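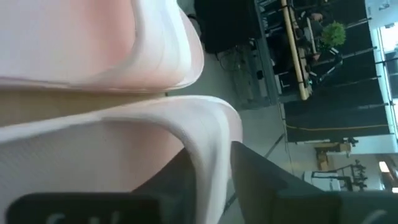
Pink shells, rolled rims, seen very close.

24 August 2023, workshop notebook

A slow, pleasant sort of day, and I finally sat down with the moulded parts that have been nagging at me since June. The pink shells are the ones I'm fondest of, I admit. They came in the Pimis delivery with everything else (122 pieces all told, according to the packing slip, and I'm taking the slip's word for it), and I've been putting off deciding how we store them, as they stack so nicely that it seems a shame to do anything cleverer.

The trouble with stacking is the rim. If you press one shell down hard into the next they grip each other, and then you have to work a thumbnail round the lip to get them apart, which marks the surface. I tried a sheet of the thin tissue from Drillow between each pair and that was much better, though it does slither about. Stacks of 3 seem to be the limit before the whole thing starts to lean. I've written this on the lid of the box as well, so please don't build towers, however tempting!

Colour next. I had one shell by the window and another under the lamp for most of the morning and would have sworn they were from different batches, but swapped over they changed places entirely, so it was only the light. Anybody matching colours should do it by the window, before lunch if possible. Deligiannis sent a swatch card that is a shade too orange for my taste, but it will do for talking over the telephone.
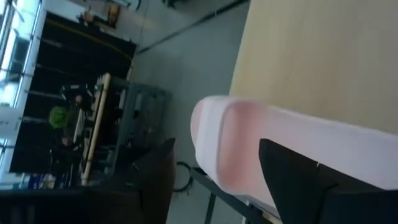 Can the long white pieces be washed with the shells?
Wash them separately, in lukewarm water with a drop of plain soap, and let them dry on a towel before they go back in their own tray.

I gave the long ones a tray of their own in the end, the shallow one that used to hold the Zerno samples, lined with a folded tea towel. They fit in a single layer if you lay them head to tail. The label on the front is in pencil for now because I can't settle on what to call them.

Tissue is running low. The supplier sells it in packs of 1000 or 2000 sheets and I've asked for the smaller one, as the cupboard is full enough. Still to do: find the lid for the shallow tray, rub out the old Zerno label, and answer Deligiannis about the swatch.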